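Ingvar Vestergaard
3rd April

1/ I promised some of you a thread on tire pressure sensors in used electric cars. I work in a small workshop in Sterkside and we see this problem every week now. I will try to keep it short. English is my third language, so please be patient with me.

2/ The customer bought a used Sevilis hatchback in December. The dash showed a tire warning from the first day. The seller told him it is "only the cold weather, it goes away in spring". It did not go away.

3/ There are two kinds of systems. The direct kind has a small sensor with a battery inside each wheel. The indirect kind has no sensor in the wheel, it compares how fast the wheels turn. Many owners do not know which one they have. Please look in the manual before you order parts.

4/ His car has the direct kind. Three sensors answered our reader. The fourth one, rear left, was silent. The battery in it cannot be changed, it is sealed in. So you replace the full sensor.

5/ The dealer wanted 742 for a set of four, with fitting. He asked me if this is normal. For a dealer, yes, it is normal. But he had one dead sensor, and the other three gave a good signal.
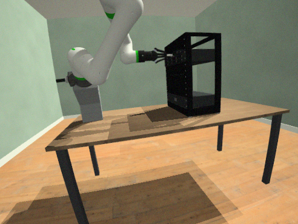 Simulated arm and server rack.

6/ We fitted one Pluvo sensor. It is a blank type, so you must write an ID to it before it goes in the wheel. If you forget this, you take the tire off again. I did forget it once. My colleague still reminds me.

7/ Small things which matter: new valve core, new seal, and the nut tightened with a torque wrench, never by feel. The valve stem is aluminum and it breaks very easily. Do not use a cheap metal cap on it. It can seize there after one winter of road salt.

8/ After fitting, the car must learn the new sensor. On this model you start it from the menu and then you drive. The menu text is badly translated, it says "renew wheels". Many people are afraid to press it. You can press it.

9/ Somebody always asks if they can live without the fourth sensor and put black tape on the dash light. Please no. An electric car is heavy, and a soft tire at highway speed gets hot in the side wall. You will not feel it in the steering until late, especially at the rear.

10/ About winter wheels. If your second set has no sensors, the light will stay on all winter, and then you will not notice a real leak. I would rather see used sensors with a good battery than none. Ask the shop to read the battery status first, if their tool can do it. Ours can, for most brands.

11/ A question from the replies: does a sensor wear out faster if you drive much? A little, yes. Most of them send more often when the wheel is turning. The car above had 2757 miles since he bought it, so in this case I think it was only age.

12/ Another question: is the Sisodia reader good enough for home use? I have tried it. It reads well but it was slow with the rear wheels, and it could not write to the Pluvo blanks. For one family car I would not buy it. Most shops will read your sensors in a few minutes.

13/ Correction to post 5: the price of 742 was with balancing also. Thank you to the person who wrote to me. I asked the customer and he sent me the paper.

14/ Next time I want to write about 12V batteries in electric cars, which die more often than people expect. If you have one which failed early, send me the model and the age.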